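4.2 Household clutter trials

We ran the second set of trials on the Clurkitz tabletop set, 305 episodes in all, recorded with the wrist camera alone. The policy was trained on 1000 demonstrations from the Lakthorpe kitchen and had never met this table, which made the results in Figure 4 a real pleasure to plot. Soft things were what we most wanted to test: clothing, pouches and paper that slides when touched.

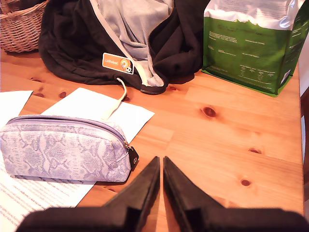

Figure 4. Wrist view in the clutter trials, fingers over bare wood.

The policy completed 196 of the 305 episodes, and the most exciting part is where the gains came from. With the Aydoğan re-grasp step switched on, the arm would back off after a poor first pinch, look again and come in from a better side. Cords and zip pulls gave it far less trouble than we had feared! Loose sheets remain hard, and most of the failed episodes ended with a finger pushing paper along the table.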